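Nemmont Desk and Cabinet Unit
Product page revised 1/24/26

The Nemmont unit joins a broad work surface with closed storage below. Mumier supplies it to schools, clinics and public offices that keep their records on paper and need them close at hand. All surfaces share one light wood-grain finish.

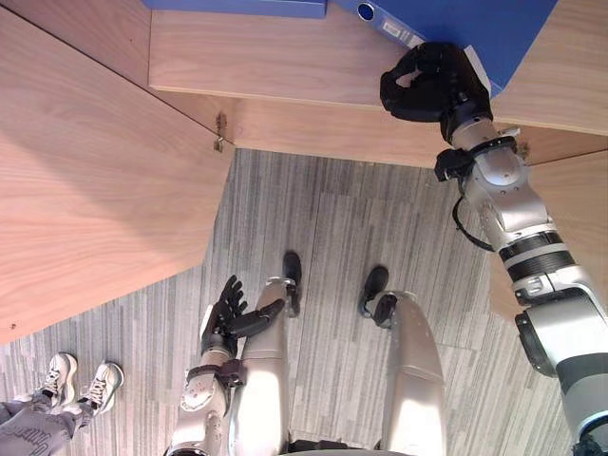

Orders are accepted for single units or for complete rooms. Customers furnishing over 15 rooms should request a written schedule from the Cassim sales office before ordering.

The cabinet doors hang on concealed metal hinges and carry a vertical silver bar handle – a keyed lock is fitted near it. A horizontal shelf divides the interior. 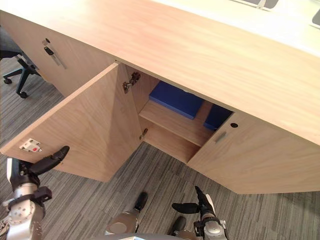
Replacement keys are issued against the lock number and must be requested in writing by the registered purchaser. Allow 15 working days for delivery.

Finish samples are held at the Skuler showroom and may be borrowed by facilities staff. Please quote item 855 in all correspondence. Orders placed in August ship the following month.
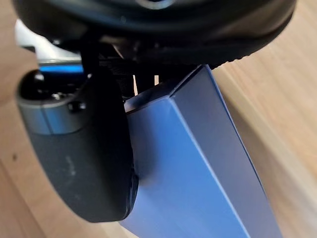 Long blue item, rectangular in form.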